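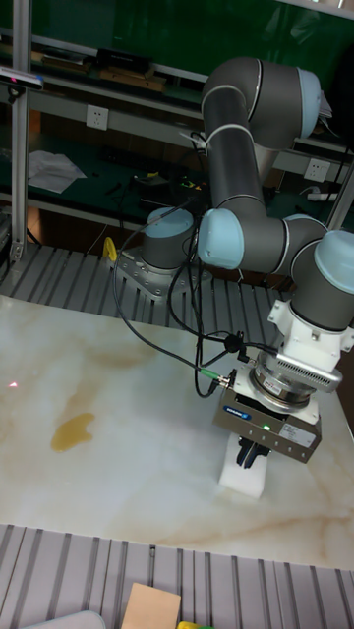 Plirholm Pillow Notes

A free table of pillow loft measurements and sleeper notes, put together by Yeshi Mersha for the Plirholm bedding blog. Last updated Apr 25, 2024.

If you've ever bought a "medium loft" pillow and found yourself sleeping on something the height of a dictionary, this is for you! Brands use low, medium and high however they like, so we started writing down real heights, and then readers started sending in theirs, and now there is a lot of it. I love this data set and I hope you'll do something fun with it.

What's in it

The download has two files, plus this README.

pillows.csv has one row per pillow, 865 rows in all. Each row gives the fill type, the cover fabric, the size, the loft word printed on the package, and our measured heights.

nights.csv has around 4,000 rows. Each row is one night on one pillow by one sleeper: main sleep position, mattress feel, a comfort score, and a free-text note if the sleeper left one. The notes are my favorite part (there's a long running feud in there over buckwheat hulls).

The two files join on pillow_id. A pillow can have many nights, and plenty of pillows have none at all, just the measurements.

Columns in pillows.csv

pillow_id: a short code starting with P. Codes are never reused, even if we drop a pillow.
fill: down, feather, down_alt, latex_solid, latex_shred, foam_solid, foam_shred, buckwheat, wool, kapok, mixed.
cover: the fabric on the tag, in lower case. Left blank if the tag was gone.
size: standard, queen, king, travel, odd.
loft_label: the word on the package, copied as printed. "Med", "medium" and "Medium Plush" are all left alone.
loft_rest_in: height in inches with nothing on it, measured at the center.
loft_load_in: height in inches under our test weight.
adjustable: yes or no. Yes means the maker meant for you to take fill out. Attacking the seam with scissors doesn't count.
age_months: how long the pillow had been in use when measured. Zero means fresh from the package.

Columns in nights.csv

pillow_id: matches the other file.
sleeper_id: a random code. It can't be traced back to a name or an email.
position: side, back, stomach, combo.
mattress_feel: soft, medium, firm, in the sleeper's own judgment.
comfort: 1 to 5, and 5 is bliss.
neck_am: yes if the sleeper woke up with a stiff neck.
note: free text, lightly cleaned up.

How the measuring works

Fluff the pillow, set it flat on a hard surface, wait 4 minutes, and lay a stiff board across the middle. Measure from the surface to the underside of the board at both ends and take the average. For the loaded height, put the test weight in the center of the board, wait again, and measure the same way. The test weight is ten pounds, close enough to a resting head for our purposes.

Readers who measured at home used the Clotolden sheet, a one-page printable with the steps and a ruler guide down the side. Check your printer scaling before you trust that ruler! We lost a whole batch last October to "fit to page", and those rows are out of the file now.

Who slept on what

About the nights: most sleepers are side sleepers, and that tilts the comfort scores toward taller pillows. Stomach sleepers, we have so few of you. If you want to compare positions, please weight the rows or at least say in your write-up that the groups are lopsided.

All sleepers are adults who signed up through the blog and agreed to have their answers shared. Notes that named a partner, a child, a doctor or a health condition were edited or removed. Pet names stayed in — Miranda the cat shows up often and has strong feelings about wool.

Good uses

Comparing loft words with real heights. Start here, it's a riot.
Seeing how much different fills sink under load.
Looking at how older pillows compare with new ones of the same fill.
Class projects, charts, or a pillow finder for your own site.

Please don't use it for

Medical advice. A yes in neck_am is one person's groggy answer on one morning. Please also skip ranking brands, as brand names aren't in the file and we'd like to keep it that way. Some of the pillows came to us as samples from stores, and leaving the names out was the cleanest way to share everything.

Known problems

Shredded fills are hard to measure twice the same way. Expect a wobble of half an inch.
Buckwheat pillows barely change under load, so a few rows show both heights as equal. Those are right.
The comfort column has blanks where a sleeper gave up before morning. We didn't fill them in.
The size value "odd" covers wedges, body pillows and one very nice donut.
Rows brought over from the old Korndale swap list have no age_months. People just didn't write it down back then.

Getting started

Open pillows.csv in any spreadsheet program. If you only want a quick look, sample.csv on the download page has the first 2,000 nights in the same layout. Dates aren't included anywhere, so don't go hunting for them.

License and credit

Share it, remix it, print it on a pillowcase. Just credit "Plirholm Pillow Notes" and link back to the blog.

Found a mistake, or have a pillow we should measure? Leave a comment on the download page with the pillow_id if there is one. Kapok owners, please write in — we only have a handful and I'm dying for more!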